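**Taking a group to the Istodari open day -- worth it?**

Posted by Danuta Jabłońska

I have 16 people signed up for the August robot demo. The program only says "humanoid and refrigerator." These are from the demo area:
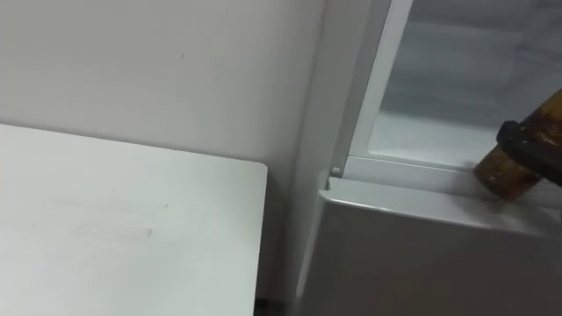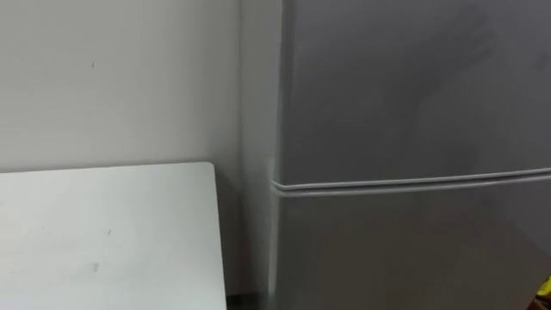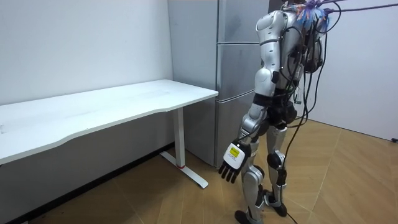

## Replies

**honmont_dad**

We went last year. Each slot takes up to 5 visitors, so you'd have to split the group. Ask for the morning. The talk is short and they let you ask anything -- my son asked about the cables on its back and got a long answer.

**Brilidberg378**

parking is bad, take the bus

**Từ**

Is the fridge empty on purpose? The compartment in the first one has nothing in it that I can see. I'd email and ask what the task is before you bring 16 people.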